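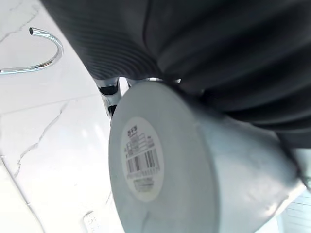
Fault notes from the kitchen rig at Fivholm, 18 Mar 2024. Long thread. Short version: the right hand opened by itself during restart while it was holding something, and the software did exactly what it was configured to do.

Setup first. Two arms, fixed torso, teleoperated for part of the day and running learned policies for the rest. The tasks are household: move containers, load a rack, put things in and out of a sink. Arm controller is a Prakberg. The hand interface is our own build, on the same bus.

Event: right arm carrying a container, slow speed, above the counter. Bus timeout on the wrist node. Controller went to protective stop, both arms. Brakes held. The hand kept its last command and kept its grip. All correct so far.

Operator checked the screen, saw a communication fault with no collision flag, and acknowledged it. The wrist node came back. The hand then opened fully. The container fell onto the counter and rolled off.

No injury. The container is fine. The operator was behind the stop button, where the procedure puts the operator. I would still class this as a safety event, for reasons a few posts down.

There are two separate faults in this. One is mechanical and boring. The other is a default value that had been sitting in a config file since September.

Mechanical one. The wrist node dropped out for longer than 40 ms, which is our watchdog limit. The bus log shows the dropout starting as the elbow passed a particular angle, then clearing when the brakes engaged and the arm settled back slightly.

We reproduced it with the hand empty. Same joint path, repeated: the error counter climbed at the same elbow angle on every pass. Most passes stayed under the watchdog limit. This means we had been driving with a marginal connection for a while and the retries were hiding it.

Cause was the signal cable at the elbow. The clamp was tightened with the arm straight, leaving too little slack for a full bend. Each full bend pulled on the connector. The jacket looked normal. With the jacket off, one conductor in the pair was broken and making contact only when the ends pressed together. 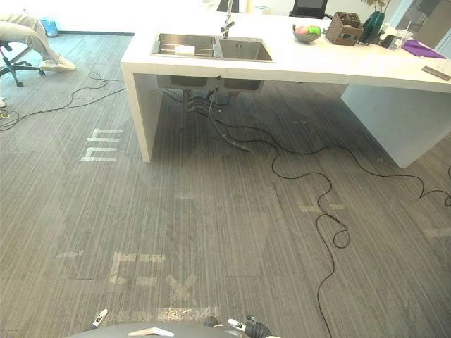 The cable is a Skiltemach flex type and I have no complaint about it. A cable clamped short gets pulled, whoever made it. The arm had done a little over the 3000 cycles after which our own maintenance sheet says to inspect the elbow routing. The inspection was marked complete. The sheet says "check cable." It does not say to bend the arm while checking.

The sheet now says: power off, brake released by hand with a second person supporting the forearm, elbow to full bend, look for slack on both sides of the clamp, then straight again. Takes four minutes an arm. Please do not do this one alone. A released elbow brake drops the forearm at once.

Second fault, the one I care about more. When a hand node rejoins the bus after a timeout, our driver runs its startup sequence. The startup sequence ends with a move to the home pose. Home pose is open.

At power-on that is sensible. You want a known position and the hand is normally empty. After a timeout in the middle of a task it is wrong. The driver had no way to tell one case from the other. "Node appeared" was a single event with a single handler.

The old driver did not do this. It required a manual homing command. Automatic homing was added in September to save a step each morning, and it was tested from cold start. Nobody tested it from a fault with a load in the hand, myself included. I reviewed that change. I read it as a startup feature and approved it as one.

Now the safety part. After a protective stop, people walk up to the robot. They want to see what it is holding, or take it out of the hand before restarting. Our written procedure allowed that once the arms were braked. The assumption was that a braked arm is a still robot.

The arm brakes do nothing to the fingers. Hand power is on a separate supply and stays on during a protective stop, so that it does not drop the load. That is a deliberate choice and I still agree with it. But it means the fingers can move while everything above them is locked.

So the bad version goes like this. Arm stops. Person one reaches in to take the object. Person two acknowledges the fault at the console. Node rejoins, hand homes, fingers sweep open with a person's fingers between them. The forces are low on this hand. Low is still enough to pinch, and if the object is a knife or a glass the force of the hand is not the main concern.

Changes made so far.

Driver: rejoin after timeout now reads the measured finger positions, sets those as the target, and holds. No motion of any kind until an explicit command from the console. Automatic homing runs only if the whole system was powered down.

Console: acknowledging a fault and enabling motion are now separate buttons. The hand state is shown next to the arm state. Before this, you had to open another tab to see it, and during a fault people do not open another tab.

Procedure: nobody reaches for the hand unless the emergency stop is in and the hand supply is off. If the hand is holding something, support the object before cutting the supply. Fragile or sharp loads get lowered to a surface first where the arm can still be moved.

Test: pulled the bus connector on purpose with a soft load in the hand, at several points in the rack loading task, both sides. Hand held on every rejoin. We also pulled it during a finger move, which is the nastier case. The hand stopped partway and stayed there.

One thing that is still open. If the measured positions are wrong at rejoin, for example after an encoder slip, holding them could mean a small jump. We compare against the last good value and refuse to enable if the difference is too large. The threshold is a guess at present. I will post it when it is based on data. 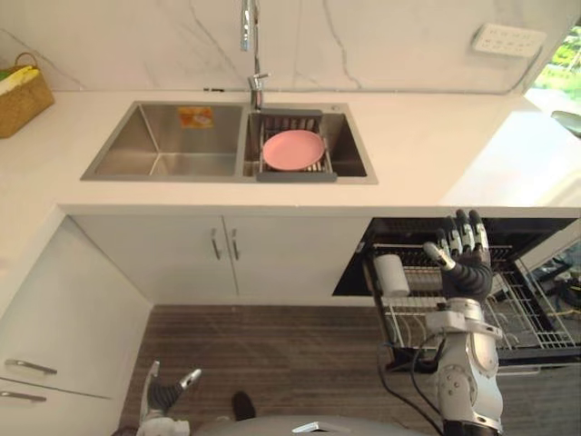

Ohemaa Zakaria: We had nearly the same thing on a Murín hand, except ours closed on rejoin instead of opening. Did you check what happens if the node drops and comes back before the watchdog fires? Ours skipped the stop entirely and re-homed with the arm still moving.

Good question, and I had to go back and check. On the old driver, yes, it was possible. The rejoin event came from the node itself and did not wait for the watchdog. A node that reset quickly enough could have homed while the arm was in motion. I found no case of it in the logs we kept, but we only keep logs around a stop, so that says very little.

On the new driver any rejoin forces a protective stop first, however short the gap. I have added a test that resets the node by software instead of pulling the connector, to get inside the watchdog window. It passes on the left. The right gets the same test once the replacement cable is fitted.

Also taking the hint on logging. Bus error counters are now recorded all the time and shown as a trend per joint. The elbow cable would have been visible as a slope well before it became a stop.

If you run a hand on a separate supply from the arm: check what your driver does on rejoin, with something soft in the grip and everybody standing back. Ours needed one connector and an afternoon. Right arm stays locked out until the cable is in and the slack has been checked at full bend.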